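Weekend and Evening Tasters Wanted for the Karna Tea Study
Parsons Hall, Stetberg — sessions start in December

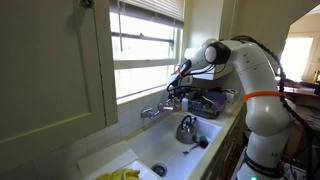 Kettle in the sink at the Parsons Hall kitchen.

Do you drink tea? Any kind, any amount, bag or loose, milk or no milk? Then we would love to hear from you.

Karna is a small tea-tasting study run out of Parsons Hall by Proltell, a food and drink research group here in Stetberg. We want to learn how regular people describe the taste of black tea when no one has handed them a list of fancy words. Professional tasters have a wonderful vocabulary (brisk, bright, malty, biscuity), and most tea drinkers never use any of it. They say things like "tastes like my aunt's house" or "a bit like wet cardboard, but nice." We think those descriptions are worth writing down, and we need 288 people to help us do it!

What you would be doing

You come to Parsons Hall for three sessions, spread over three weeks. Each session lasts 90 minutes, including a break. You'll taste 6 teas per session in small cups, one at a time, and tell us in your own words what you notice. You can write your answers or say them out loud and have one of us type for you. Some people love to talk and freeze up in front of a form, so please pick whichever feels easier.

The first session is all plain black tea, brewed the same way with the same water. In the second we change the brewing time, which makes a bigger difference than most people expect. The third session is the fun one: you bring your own tea from home, make it exactly the way you like it, and swap cups with a partner. We ran a little practice round of this last spring and the conversations went on long after we had packed up the cups. One woman had been cooling her tea with a splash of orange juice for most of her life and had never told a soul.

There are no right answers. You will not be graded, and we won't tell you afterward that you have a good palate or a bad one. If two cups taste exactly the same to you, write that down. We can use it.

Who we are looking for

Anyone 18 or older who drinks tea at least once a week. We especially want to hear from:

People who work nights or early mornings
People over 70
People who grew up drinking tea somewhere other than Stetberg
People who mostly drink coffee and have tea once in a while
Parents who have not finished a hot cup in years

Please do not sign up if you are allergic to tea, have been told by a doctor to avoid caffeine, or have taken part in a paid tasting panel in the past year. If you have a milk allergy, you can still join. Milk is served separately in the third session, and we can seat you at a table where no one is using it. Just tell us when you sign up.

If you have a cold on the day, call and we'll move you to another group. A stuffy nose really does change everything about a cup of tea.

When and where

All sessions are in the big room at Parsons Hall, up the ramp from the parking lot. Morning groups start at 10 a.m. and evening groups at 6:30 p.m. You can switch between morning and evening if your schedule changes, as long as there is a seat. The building is step-free and there is an accessible restroom next to the coat rack. The bus stops across the street.

We ask you not to eat, smoke or brush your teeth in the hour before you arrive, and to skip perfume and strong hand cream. Water is fine. Bring reading glasses if you use them, as the cup labels are small.

What you get

You'll receive a $60 grocery card after your third session. If you have to stop early, you get $20 for every session you finished. We also pay for local bus fare, so keep your ticket. There will be plain crackers during the tasting and much better food afterward — Trevor Dawber, who runs the sessions, bakes, and his ginger loaf has a following.

Everyone who takes part will also get a copy of the finished word list. Our practice round and our postcard survey have already given us 1,990 descriptions, and sorting through them has been a joy. "Tastes like a library" came up more than once. So did "brown."

What happens to your answers

Your name is kept apart from your tasting notes. We may print your words in the final list, but never with your name unless you ask us to. We do not record sound or video of the tastings. You can leave the study whenever you like without giving a reason, and if you want your notes removed, tell us before the word list goes to print and we'll take them out.

How to sign up

Pick up a form at the front desk of Parsons Hall, or leave a message on the Karna sign-up line with your name, a phone number, and whether you prefer mornings or evenings. Trevor will call you back to go over the questions and find you a group. The call takes ten minutes or so, and he'll ask what you drink at home, so have a look in the cupboard first.

Couples, friends and neighbors are welcome to sign up together, though we'll seat you at different tables for the first two sessions. You can compare notes over the ginger loaf.

Forms are accepted until all the seats are filled. Evening groups usually go first.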